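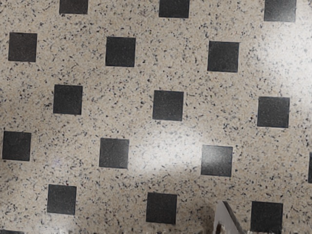
Dark squares on a pale, speckled floor.

Terrazzo is back, and I couldn't be happier! At Mullby, the old market hall, 200 square metres of it have come up gleaming after 22 years under carpet.

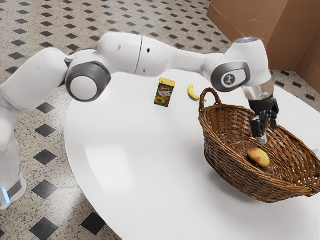 Good floors change how you furnish a room. Oláh, the café by the door, has gone for plain pieces, and I'd do the same – a round white table and a wicker basket are plenty over a busy pattern. 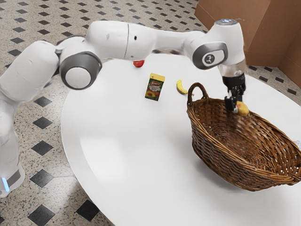
White table, terrazzo-style floor.

Colour is the fun bit. Pitirska, the workshop behind the repairs, mixed 9 trial batches before the patches matched. For a warm base, I'd borrow from the fruit bowl: a coral blush fading in streaks into pale yellow would be glorious underfoot.
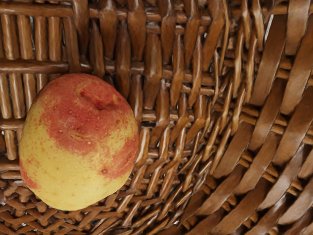 Cleaning is easier than you'd think, with warm water and a soft mop. Skip the vinegar, as it eats into marble chips. Fruit juice does too, so keep your peaches in a woven basket and wipe up drips quickly.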